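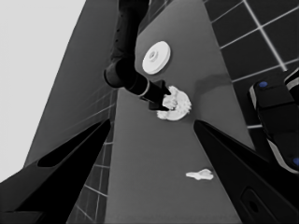 Fig. 1. Gray tabletop, with a black arm coming down over it.

Section 3: Placing and draining the Dristinier dehumidifier

Last revised September 21, 2025

The printed leaflet packed with the unit says it can be "placed anywhere." Please don't believe it. The same leaflet promises dry air across 800 square feet, a figure that assumes an open floor plan and no doors. If your basement has walls in it, plan on less.

Before you start

Let the unit stand upright overnight if it arrived on its side. Check that the bucket slides in and out freely. The Pridia hose kit is sold separately and calls itself a universal fit. Try it on the drain port in the store if they'll let you.

3.1 Placing the unit

1. Pick a spot on a hard, level floor. Carpet blocks the lower intake, whatever the sales page says about "all surfaces."
2. Leave 8 inches clear on every side. The leaflet shows the unit pushed into a corner, and the unit will run that way, loudly and badly.
3. Lock the two front casters. The rear ones don't lock.
4. Plug directly into a grounded wall outlet.

CAUTION: Do not use an extension cord or a power strip, including the kind marked heavy duty.

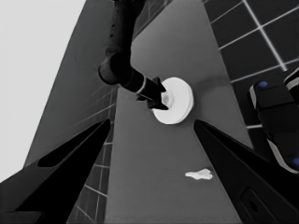

500 words

3.2 Connecting the hose

You can skip this part and empty the bucket by hand. In a damp basement that gets old fast.

1. Switch the unit off and unplug it.
2. Pull the bucket and empty it, then put it back. The float switch needs the bucket in place even when you're draining through the hose.
3. Pry out the round plug on the back panel. Keep it.
4. Screw the hose on by hand until it stops. Pliers will crack the collar.
5. Run the hose downhill all the way to the floor drain. Any hump holds water, and a held-back hose fills the bucket instead.
6. Pour a cup of water into the open end of the drain itself and make sure it goes down - an old floor drain can be blocked for years before it matters.

NOTE: Stalteck makes a clip-on pump for uphill runs. It's noisy and needs its own outlet. Move the unit closer to the drain first and see if you still want one.

3.3 Choosing a humidity setting

1. Set the panel to 50 percent and leave it for a full day.
2. Put a separate humidity gauge on the far side of the room. The built-in sensor sits right beside the coil and tends to flatter the machine.
3. Go by the gauge. Lower the setting one step at a time if the gauge stays high.

The panel goes down to 35 percent. We have yet to hear a good reason to use it in a basement, and the compressor will hardly ever shut off.

"Smart Dry" mode picks its own target and doesn't show you what it is. Leave it off.

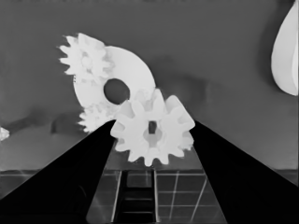 Fig. 3. White spur gear held between two black fingertips.

3.4 First week

Look in the bucket every day, hose or no hose. If there's water in it with the hose attached, go back to 3.2 step 5. The Rweyemamu replacement filter costs less than the boxed one and fits the same slot, but measure yours before ordering. If you shut the unit down in November, drain the hose and refit the plug.

Error codes are listed in Section 4.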